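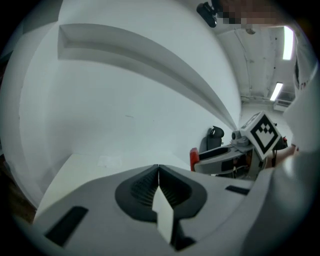 Hand-held gripper at the table, finger pads closed, second unit with its marker card beyond.

Workshop tips: hand-held grippers on a shared bench

Clear the work area before either gripper is picked up. At Stosgate we keep loose paper off the table, or push it to the back edge and tape it down.

Check the pads first. Close the fingers and look along the seam. Pads that meet unevenly get cleaned with a dry cloth and checked again. Do not use oil on ribbed pads.

Marker cards must be flat, clean and fully visible. Replace a card with a bent corner or a scuffed border. Never trim the white margin – the border needs it to be read.

Set the bench lighting to at least 400 lux and leave it there for the whole session.

Where two people work side by side, agree on who reaches first. Keep 90 cm between chairs and push empty ones out of the walkway.

Stop after 42 minutes and rest the hand. The Lumasia sheet allows longer, but grip gets sloppy past that point and the recordings show it.

Faces are blurred before any recording leaves the room. Put the session number on the Flernlow log, along with any dropped part or pad change.

Store grippers with fingers closed, pads up. Shelf 38 is for units waiting on repair.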